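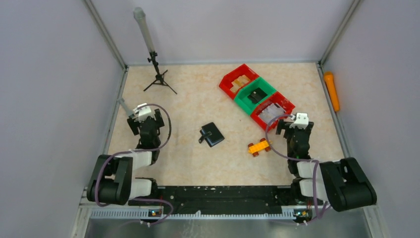
A tray with three compartments and a black wallet on a work surface.

About Noltholm

Noltholm makes and sells small trays for the things people carry in their pockets. We are a company of 16 people and we work from two rooms in Hukbridge. The company was started by Xiaoqing Duan and Stijn Hoekstra, who before that shared an office and, for a long time, one very untidy desk.

Our first tray had only one compartment. Customers wrote to us that the keys scratched the glasses and that the coins went under everything. So we made the compartments separate, and we gave them colors. Red and green are the colors which we sell most. You can put two of the same color in one tray, or choose a different one for each place. Many families give one color to each person, and we find this a good idea.

A wallet we prefer to leave beside the tray. It is flat, it is easy to see, and if it lies on top of the small things you will have to lift it each time. Some customers do not agree with us and they ask for a bigger compartment. For them we have the Lindberg, a wider model, which we sell since May.

How we work

Every new model is used with ordinary objects before we offer it. We put the objects in, take them out and move them to another compartment, many times. We look if the corners are easy to reach and if a small item can be picked up without turning the tray over. For the Lindberg we tried 43 different objects, and 13 of them did not fit well in the first version. We changed the depth and tried again.

What we offer

Trays with one, two or three compartments. Single compartments in red, green and other colors. Advice for offices, schools and shops that want to keep a reception desk in order. Orders of 31 pieces or more can have their own choice of colors without extra cost.

Visits and questions

You are welcome to visit us in Hukbridge, but please write to us first, so that one of us has time for you. Stijn answers the questions about orders. Xiaoqing answers the questions about new models and she is glad to receive your suggestions, also the critical ones.

Page last changed: Jun 9, 2026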